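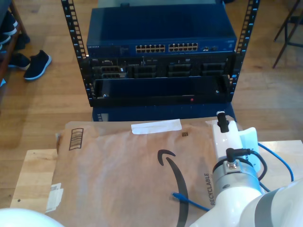
Kazue Kawaguchi replied that kids' sizes are all made up anyway and I should just buy one up in everything. Kazue I tried that!! The leggings were fine. The snow pants came up to her armpits.

ok so. Thread. School clothes, two kids, one budget, what held up and what didn't. Typing this in the pickup line so bear with me

Started at Sakix bc of the sale. Their 5T is a real 5T. Their 6 is a 5T with longer sleeves, same waist. My son is skinny so great for him, no good for his sister

Sakix joggers: knees gone by March last year. Bought them again this year like a fool. They're on sale every other week so don't ever pay full price 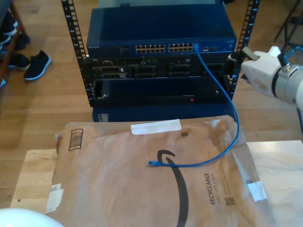 and the polos are better than the joggers. Collar stays flat after the dryer. Navy fades quick, the white one is somehow still white, no idea how

Next, Kivi. Pricier. The adjustable waist is the whole reason to go. Elastic with the little buttons inside, and the buttons are sewn on tight, haven't lost one

Kivi dresses have pockets. Real ones. My daughter put half a bagel in hers and I found it after the wash, pocket survived, bagel did not

Sena Boateng asked about tags. Kivi = printed, no tag. Sakix = big scratchy side tag, cut it out before the first wear or you'll hear about it all thru breakfast

Total so far for both kids: $513. I'd planned on less. Winter coats did it

Ok the coats. Bralis for him, hand me down for her from Haoran Luo's oldest (thank you Haoran, you saved me). Bralis zipper sticks at the bottom. Rub a candle on it. Works for a week and then you do it again
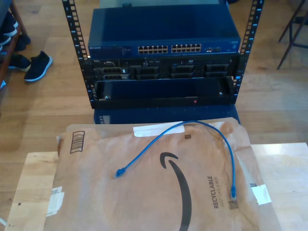
Netgear switch, top of the rack

back, had to move up in line

Bralis runs short in the body, so if you've got a tall kid go up. The hood snaps off, which sounds nice till you're looking for a hood at 7am

Outlet at Lakthorpe: worth the drive ONLY for shoes and socks. Clothes there are last year's leftovers and the sizes are picked over. I saw a whole rack of size 4 and nothing else. Got sneakers for $57 for 2 pairs tho, so I'm not complaning

Velcro for him, laces for her bc she insisted. She can't tie them. We are late every day now

Muchen Yao says the secondhand swap at the library is better than all of these for dress up stuff and I believe it, I just keep missing the day
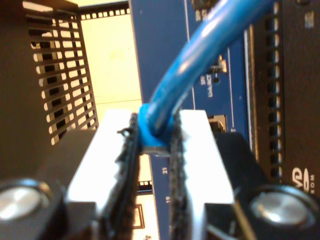 also return policies, since three of you DMed. Sakix takes stuff back with tags on, no receipt, store credit. Kivi wants the receipt, no way around it. Bralis made me mail it and I paid the postage, still annoyed

If I did it over: Kivi bottoms, Sakix polos, shoes at the outlet, coat from a friend with older kids. Skip character tees, the print cracks in the first month and then they won't let you throw it out

Wenjie Xu yes the uniform skirt is the Kivi one, the pleated, it has shorts built in. Get the gray

she's coming out now with only one mitten, gotta go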